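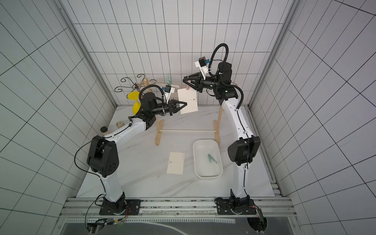

Figure 2. The line-hanging task during collection. The left arm has a card by the corner, the right arm has a pink clothespin, and a second card and a mint-green clothespin are still on the table and in the tray.

4. Collecting Demonstrations

4.1 The task

We wanted a task that needs two hands, can be explained in one sentence, and makes a competent adult feel clumsy within a minute. Hanging a card on a line with a clothespin meets all three conditions. One gripper lifts the card and offers it to the line, and the other brings a clothespin, opens it, and closes it over both (Figure 2). A person does this without thinking. A person doing it through two parallel-jaw grippers thinks about very little else.

The difficulty sits in the last inch. The card must be held close enough to the line for the pin to catch it, with the fingers far enough away that the pin does not catch them too. The pin has to arrive already pinched at its handles, and a pin pinched slightly off center likes to rotate as it opens. Early in the study we lost a fair number of pins this way. Most were recovered from the floor.

4.2 Two ways of showing

Demonstrations were recorded under two conditions. In the remote condition the operator sat with her back to the table and drove both arms through Walero, our pair of hand-held leader arms, watching the two wrist views and one fixed view on a monitor. In the hand-guided condition the operator stood at the rail and moved the arms directly, with gravity compensation switched on and a foot pedal for each gripper. Both conditions wrote joint positions and gripper widths to the same logger, Avow, so that the learner downstream could not tell which was which except by the quality of the motion. It could tell.

Hand guiding has a good reputation in the literature, and for one arm we have no quarrel with it. For two arms it asks the operator to hold a wrist in each hand, work a pedal with each foot, and remain upright. It also puts a human forearm in the wrist views for long stretches, and a policy trained on those episodes is entitled to expect a forearm at test time. We masked the forearms where we could and discarded the episodes where we could not.

Remote control has the opposite vices. The operator is comfortable and out of view, but she feels nothing. With no force feedback on Walero, contact between pin and line had to be judged by eye, and operators learned to watch for the small sag in the line that meant the pin had landed. We had not planned for the line to serve as a force sensor. It did the job at a lower price than the one we had budgeted for.

4.3 Operators and protocol

We recruited 14 operators, three of whom had used leader arms before. Each was given a practice period of up to 20 minutes and then alternated between conditions in blocks. Operators were told what the finished state should look like and nothing about how to reach it. This was a deliberate choice on our part, and we came to regret it during annotation.

Left to themselves, people hang cards in surprisingly personal ways. Some put the pin on the line first and then tried to feed the card into it, a strategy that looks elegant and rarely works. Others held the card well above the line and lowered it past the waiting pin. One operator regrasped the card after every near miss, including the near misses that were hits. We kept all of these in the set, tagged by strategy, and Section 5 reports what happens when the policy is trained on everything at once. Readers who have watched a policy average two incompatible plans will be able to guess.

An episode ended when the operator pressed the stop key. We asked for the key to be pressed only after both grippers had let go and backed off. Without that rule, operators stopped the recording the moment the pin closed, and the learned policy dutifully closed the pin and then stood there holding it.

4.4 Annotation and agreement

Episodes were cut into four phases (card grasp, pin grasp, approach, and release) by two annotators working separately in Troncoso, a labeling tool built in our lab for another purpose and never fully talked out of it. Godelieve Koster labeled the full set. Graciela Insaurralde labeled a shared subset of 21 episodes, blind to condition. They agreed closely on both grasps and poorly on where approach begins. Koster marked it at the first motion toward the line, Insaurralde at the first motion that seemed to mean it. We adopted Koster's rule, which can be written as code.

4.5 What we would do differently

The practice period was too short for the remote condition. Several operators were still visibly improving in their last block, so the comparison in Section 5 should be read as one between novices. We would also mark the resting places of the cards and pins more carefully. Operators reset the table themselves between episodes, and their idea of random placement was whatever spot was easiest to reach.

The phase labels, logger configuration, and masking scripts are released with the episodes as the Giloson set. Discarded episodes are included in a separate folder, with the reason for each, for anyone interested in pins that rotate.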